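Sunday, bedroom bay, teleop

Task: soft toys on the bed, white basket, right arm only. Akosua Addo on the headset until lunch, me after, with the worse wrists. Target for the day is 50 clean demos. Prodcombe want them all tagged in Fevov before anyone goes home, so that's my evening sorted.

Log starts at 1163. Scrapped 13 before the first tea, mostly mine. Fingers closing late, operator closing early, the usual marriage. 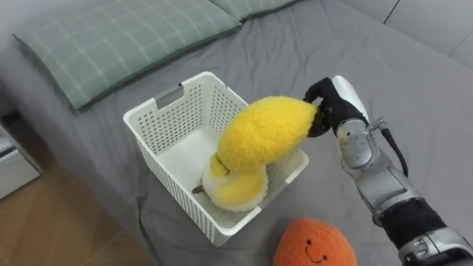 Grip notes. The shaggy yellow one is best pinched at the narrow end, wrist well over the rim, and no hurrying. A whole-hand grab looks braver and replays horribly. Akosua holds still for a full breath before she opens the glove. I've started copying her and calling it protocol.

Glove offset still wrong on the thumb. Tanner says recalibrate, Wallon says leave it or the old set won't match. Left it. 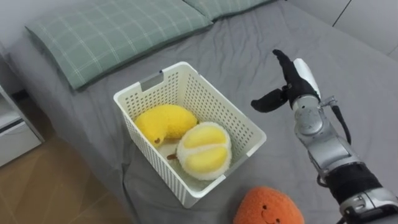

Rule for tagging: if the thumb catches the rim, it's a fail, however charming the recovery. Start each take with the hand open and clear of the basket. Don't straighten the sheet between takes, the creases are wanted.

To do: thumb offset, find out who set the episode limit to 2615 and why, new batteries for the foot pedal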